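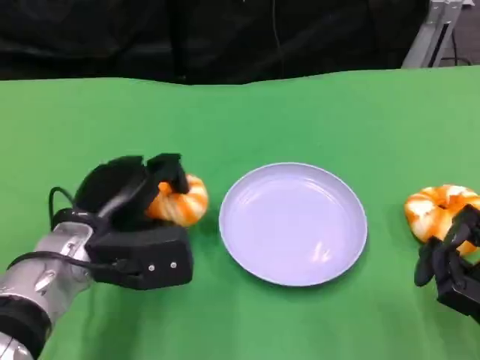

Notebooks > Dye bench > Indigo vat

August 13, 2018

Vat is sulking again. pH 9.4 this morning, surface dull, no coppery skin to speak of, and a smell I would call "pond" in polite company. It was fine when I left it. It is always fine when I leave it.

Fed it fructose and a pinch of lime, stirred once without splashing (mostly), lid on, went away. Came back after lunch to a liquid the color of weak tea with ambitions. A scrap of the Grevwood linen went in for a minute and came out yellow-green, which is correct, then turned a blue best described as gray. Second dip, slightly better gray.

The linen itself may be part of the trouble. I scoured half the lot with soda ash and half with whatever was in the unlabeled tub, and the unlabeled half beads water like a raincoat. Note to self, and to whoever decanted the tub: labels are cheap. Rescour everything from batch 1269 before it goes anywhere near blue. Batch 1024 took water nicely and can go ahead.

Temperature was 88 F at the top and noticeably cooler when I got the probe down to the sludge. The heating belt sits too high on the barrel. I have written this down before, on an earlier page, in the same tone.
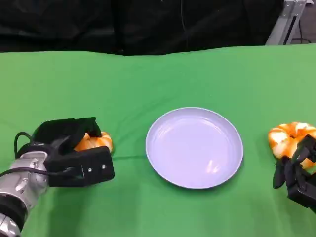 Ebere Ogundipe thinks I am feeding too much and waiting too little, and that a vat given sugar every time it looks tired will end up all sediment and no dye. The proposal is to leave it overnight, check the color through a glass jar in the morning, and only then reach for the fructose. Annoyingly sensible. I have put the fructose on the high shelf where I'd need the stepladder.

Swatches so far, wool then linen, one to 12 dips. The wool is ahead by a mile and knows it. On linen there is hardly any difference after dip eight, apart from my sleeves. Rinse in plain water, then a splash of vinegar, then dry out of the sun. Ilse wants the whole set for the Undura samples and has asked for "a calm blue." I asked how calm. No reply yet.
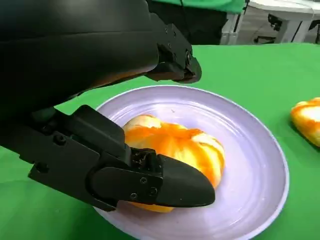
Still to do: move the belt down, rescour 1269, rub test on the dark end of the wool (white cotton, dry first, then damp). Also find the good pH strips. The ones in the drawer read 9 for everything, tap water included.

Recent entries
Madder, second try: brick, allegedly
Weld and the missing alum
Scouring notes for Elvia
Walnut hulls and what they did to the sink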